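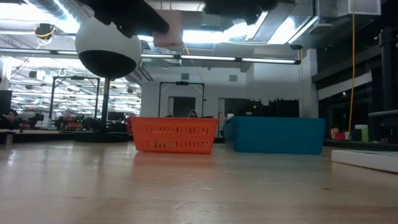
Two Containers and a Wooden Table: A Talk About Sorting

Jan 10, 2024

The owner of Cekosska, a small home and workshop organizing business, has a rule for the first visit to any new client. She brings an orange basket and a blue bin, puts them side by side on the biggest table in the place, and leaves the rest of her supplies in the car.

"People expect labels and shelving on day one," she says. "I don't sell them any of that on day one. We sort first."

She has been doing this work for 18 years. Before that she ran the stockroom at Eltier, a kitchen supply store, where returns came back in mixed boxes and had to be on the shelf again by the next morning. She says most of what she knows comes from that stockroom.

The orange basket is for things that stay in use. It has slots through the sides, and she likes that she can check what's in it without digging. The blue bin has solid walls and is a bit bigger. Anything the client wants to store or give away goes in there.

"If you can see it, you start to argue about it again," she says of the bin. "With solid sides you put it in and move on to the next thing."

The colors were chosen for contrast. She used to work with two gray tubs from the same set and clients kept dropping things in the wrong one, especially late in a session. Now she can say "orange" or "blue" from across the room.

A session takes 4 hours with one break. She won't go longer, even when a client asks. The last big job was in August, a shared workroom at Nedeljković, a frame and upholstery shop, and it took five sessions to get through the drawers alone.

"They had eight staple guns," she says. "Three people were buying them and each one thought they were out."

Asked about tables, she has firm opinions. She wants a smooth top that wipes down easily, and she wants to be able to stand on either side of it. She has worked on floors and on beds and doesn't recommend either one. Shiny wood is fine with her, though under ceiling lights the glare can make small screws and pins hard to spot, so she tips those into a shallow dish.

She is less strict about what happens afterward. Some clients keep the two containers where they are and use them every week. Others hand them back and buy a drawer system. She often points people to Dalano, a local shelving maker, but only once the sorting is finished and they know how much they have left.

Her own garage, she admits, still needs two sessions. She has the blue bin out there now, and it's full.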